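Coastal Debris Methods – handout 6
Notes by Sulastri Yusof, Hikolow field course. Revised 27 Sep 2025

Strandline surveys, what we covered + what you need before the Sopacua trip

Recap from last time: debris on a beach is a snapshot. Stuff comes in, gets buried, gets dug out again by the next big swell, goes back out. So one count tells you very little. Repeat counts on the same stretch = useful.

Two kinds of survey, don't mix them up.

Standing stock – count everything on a marked stretch, leave it there. Gives you density at that moment.

Accumulation – clear the stretch completely first, come back after a set interval, count and remove what's new. Gives you a rate. More work. The first clear-out is NOT data for the rate, people keep putting it in the table.

Resterville data set (Nana Mensah's group, used in the class exercise): 1164 items over the whole season, 374 of them from a single visit after a storm. Do the seasonal average with and without that visit and write down both. Don't just delete it because it looks big. Storms are part of the beach.

Laying out a transect
– Start at the water's edge at low tide, run the tape straight up to the back of the beach (dune foot, cliff, seawall, whatever stops you)
– Note where the wrack lines are. There can be more than one, the highest is usually the oldest
– Width gets decided before you look at what's on the ground. Write it on the sheet
– Walk it slow, then walk it again the other way. The low sun hides clear plastic from one side and not the other 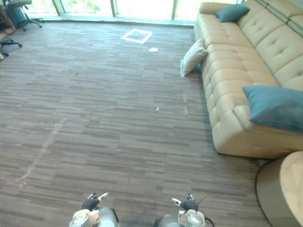
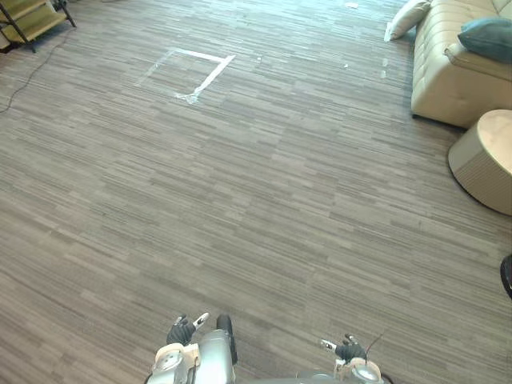
Do you count a broken item as one piece or several?
Count it as one if the pieces are lying together and obviously fit, and put "fragmented" in the notes column. If they are spread out along the transect and you can't match them, each piece gets its own line.

Size classes. Anything you can pick out while standing up is macro for our purposes. Smaller than that goes to the sieve group. Don't kneel down and start hunting in the middle of a macro transect, your numbers will be way higher than your partner's and we can't compare them.

Categories on the sheet: hard plastic, film, foam, rope and line, glass, metal, rubber, processed wood, other. "Other" should be short. If its long, come talk to me.

Rope – measure the longest strand, don't untangle. If it's buried at one end write "buried" and leave the length blank. Do not pull, we lost half an hour to this last September.

Golf balls, shotgun wads, bottle caps, lighters: tally seperately on the back. They hold up well in the water and sometimes carry printing you can trace.

Safety, short version. Gloves. Never turn your back on the water on the lower transect. Needles, flares and sealed drums – don't touch, mark the spot, tell whoever is leading. Dead animals same.

Equipment per team: tape, 3 flags, clipboard, pencils (pens quit when the paper is damp), bags, hand lens. Sheets are the Prirnerix ones, not the old yellow ones – the columns are in a different order.

For next time: finish the Resterville table, read the section on buried debris, bring your two averages and one sentence on which you'd report.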